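Two months with the Zedden laundry kit

9 November 2020

I said in September that I would write up the Zedden once it had been running long enough for me to have an opinion. It has, so this is that post. It's long, and most of it is about shirts.

For anyone who missed the earlier one: Zedden sell a two-arm kit for garment handling, aimed at small laundries, hotels and clothes hire firms. You get the pair of arms, a gripper for each, a base to mount them on, the control box and a year of their software. I'm testing it for Lozano, who run hire and cleaning for theatre and events and wanted to know whether it could take over some of the hanging. They paid for the kit and they pay me. Zedden have not seen this post.

Setting up took longer than the leaflet says. The mounting was fine and the bolts all fitted. The software was the slow part. It would not accept the second arm until I had updated the control box, and the update needed a wired connection, so I spent an evening moving furniture to reach the router. Macario Quezada at Otalbridge, who supplied the kit, talked me through it on the phone and was patient. If you buy from them, ask for the update to be done before it ships.

After that you teach it. You can move the arms by hand and save positions, or use the paired handles, which cost extra. I tried both and ended up using the handles for nearly everything. Saving positions by hand is all right for a box or a bottle, but cloth never sits the same way twice and the saved positions were no use by the second shirt.

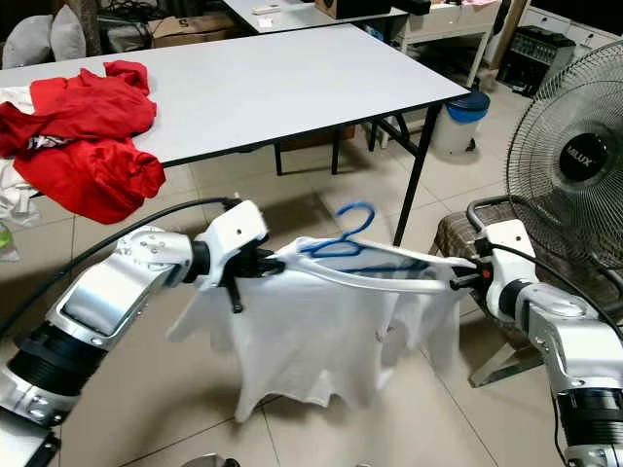
Hanging is the job Lozano care about most, and it is where the kit earns its price or doesn't. A person does it without thinking: hanger in at the neck, one shoulder, other shoulder, done. For the arms it is a string of small jobs and any of them can go wrong. The grip I settled on is one gripper at each shoulder, closed on the cloth and the end of the hanger together, with the hook standing up clear of the collar. Held like that the shirt can be lifted away from the table and carried. It does leave the body of the shirt in folds, and a sleeve can end up twisted, so you would still want a person to give it a tug before it goes on a rail. A thin plain T-shirt is harder than you might expect, as there is so little of it to hold.

I kept a tally for Lozano. Out of 80 T-shirts, 67 went on the hanger properly without me stepping in. Of the rest, most failed at the second shoulder, where the gripper closed on the hanger and missed the cloth. A few slid off on the lift. I think that is a decent result for this sort of kit, though a bored teenager would beat it and finish sooner.

Plastic hangers worked better than wire ones. The wire ones we tried bent a little when gripped and then sprang back, and that was usually enough to lose a shoulder. Wooden hangers were too thick for the fingers that come in the box. Zedden list a wider set but they were out of stock when I asked.

Folding I can be brief about. It will fold a towel. It will fold a T-shirt if someone lays it flat first, and by then you may as well fold it yourself. I stopped testing it after 4 sessions and told Lozano not to buy it for that.

Other things I noted down as I went:

The cables run along the outside of the arms. They have not caught on anything so far, but I keep an eye on them when the arms cross, and I'd like to see a cover.

The noise is low. I could take a phone call in the same room.

The manual is poor. It has clearly been put together from two older ones and the section on the grippers shows a model I don't have. The videos are better.

Support by email took 2 days each time. The answers were good when they came.

Lâm Trịnh has been testing the Olletti kit on the same sort of work, and we have compared notes. Hers has a longer reach and a stronger grip, and she gets on well with coats and heavy trousers. It is also a good deal dearer, and she finds it clumsy with thin cloth. If Lozano were mainly hanging coats I would point them that way. For shirts and light costumes I'd take the Zedden, with the handles, and I wouldn't bother with the folding package at all.

I have it until the end of the hire season. Next on the list are shirts with buttons, which I have been putting off, and then a try at the wider fingers if they turn up. If you have questions, leave them in the comments and I'll answer the ones I can.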